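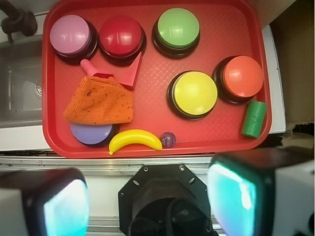
Photo: Morven Gunn

Lutance Community Help > Home > Cleaning and Laundry

How do I clean toy buzzers and small plastic toys without getting water inside?

Posted by Morven Gunn, 17/07/2026
Viewed 468 times

I have a set of round push-button buzzers in different colors, the kind with a domed cap on a black base. They get used along with a mix of small plastic toys and play food: a banana, a pink bolt, some blocks. All of it gets handled by a lot of kids and by the end of the week the caps feel sticky. I keep everything on a red tray next to the sink so I can do it all at once.

The plastic toys are easy. I put them in a bowl with dish soap and rinse them. The buzzers are the problem. Mine take batteries, and there is a gap all the way around where the cap meets the base. Last November I held one under the faucet for a few seconds and it made a low crackle for two days and then quit. I would like to not lose another one, as they are sold as a set and I can't find singles.

What I do now is wipe the caps with a damp terry towel. That takes care of the top of the dome. It does nothing for the ring of grime down in the gap, and on the yellow one the grime shows. 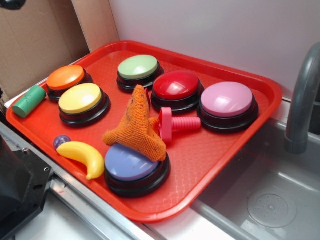
I have tried baby wipes too. They got into the gap a little better but left a film, and the caps felt tackier afterward than before. A friend said to use rubbing alcohol. I'm worried about it clouding the plastic, which is shiny now.

My other question is about the towel. It's orange terry cloth and it has dark specks all over it that don't come out in the wash. I can't tell if that is grease, mildew or just lint from something dark. Should I be using it on things kids touch? And is terry cloth the wrong thing for this anyway?

The tray has a bumpy textured floor, so crumbs and soap residue get down into the pattern. If there's a trick for that I'll take it.

Fergus MacKinnon
Marked as most helpful

I look after the toys at a drop-in playgroup in Wakham and we have had buzzers like those for 8 years. Some of ours are originals. The main thing is to never let anything drip. The cloth should be damp enough to feel cool on your hand and that's it.

Take the batteries out first. Ours have a screw on the battery door so I keep a small screwdriver in the drawer by the sink. If you skip this step and a little water gets in, the contacts corrode, and I think that is what happened to your November one. If you still have it, open the battery door and look for green or white crust. White vinegar on a cotton swab will often clean that up. Let it dry overnight before you put batteries back in. I have saved two that way and failed with one.

For the caps, put a few drops of dish soap in a 500 ml spray bottle of warm water. Spray the cloth, never the buzzer. Wipe, then go over it again with a second cloth that has plain water on it, then dry. The film you got from the baby wipes is the lotion in them. Soap and water will take it off, but you may have to do it twice.

For the gap, wrap a thin cloth around the edge of an old plastic gift card. Press the cap down with your thumb and run the card around the inside of the black ring. Turn the buzzer upside down while you do it so that whatever comes loose falls out and not in. A dry, soft toothbrush works too, if the grime is crumbly. If it's sticky you need the card.

Stand them upside down on a dry towel for an hour afterward. Don't put them in the sun to dry. We had a pink one go pale on one side from a windowsill.

I would also move them back from the sink before you start. If the tray has an edge out over the basin, it only takes one bump.

Karabo Shabalala

Alcohol is fine, I use it on everything. Just wipe it on and let it dry. Never had a problem. Throw the towel out and use paper towels.

Annag Ritchie

I would be careful with the alcohol. It depends on the plastic. Some clear and glossy plastics get tiny cracks from it, and you don't see them until the third or fourth time. If you want to try it, do the underside of one base first and wait a day. For sticky fingers you don't need it. Soap does the job.

On the towel: rub one of the specks with a white cloth dampened in warm water. If color comes off, it's dirt or grease. Work some dish soap into it, leave it for 20 minutes and wash it hot. If the speck doesn't move at all and the towel smells musty, I would call it mildew and retire it to the garage. If it picks off with a fingernail it's lint. Terry sheds and it also grabs fuzz from anything dark in the same load.

Even a clean terry towel isn't what I'd pick for this. The loops hold a lot of water, and they catch on edges. I use flat-weave cotton dishcloths for wiping and keep the terry for drying and for laying things on. An old T-shirt cut into squares is just as good.

For the tray, fill the sink with a couple of inches of hot water and dish soap and let the tray soak face down for ten minutes. If the sink is too small, do one end and then turn it around. Then scrub with a nylon dish brush in small circles. Baking soda will lift anything left in the pattern, but rinse it well or it dries white, and on a red tray you'll see all of it.

The play food should be checked for seams and holes. A hollow banana that takes in water will grow something inside. Squeeze each one over the sink, and if water comes out, let it drain on the rack with the hole down.

Morven Gunn

Thank you both, this helped. I opened up the dead one and there was white crust on one contact. It's drying now after the vinegar. I did the rest with the gift card wrapped in a piece of T-shirt, and you would not believe what came out of the green one.
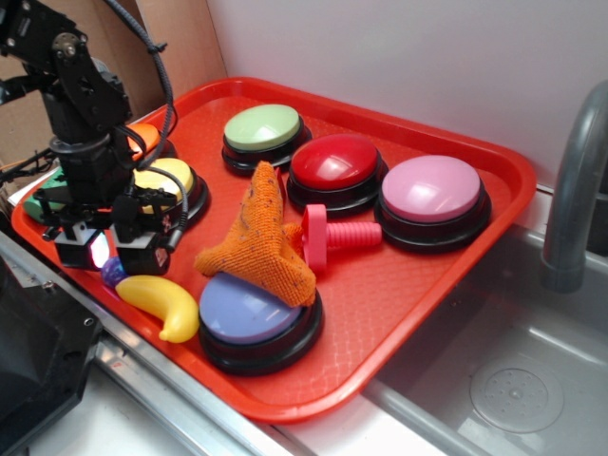
The specks on the towel are mostly lint. A few near one corner came off brown on the white cloth, so those get the dish soap. I've ordered a pack of plain cotton dishcloths from Brekwood and the terry will be for drying only.

Fergus, how often do you do the full clean with the batteries out? I was planning on once a week, but those screws are small and I don't want to strip them.

Fergus MacKinnon

Once a month for the full clean. In between we do the tops only, with the batteries left in and the cloth wrung out hard. If someone has been sick or has had their mouth on one, that one gets done the same day. And don't overtighten the screws – snug is enough.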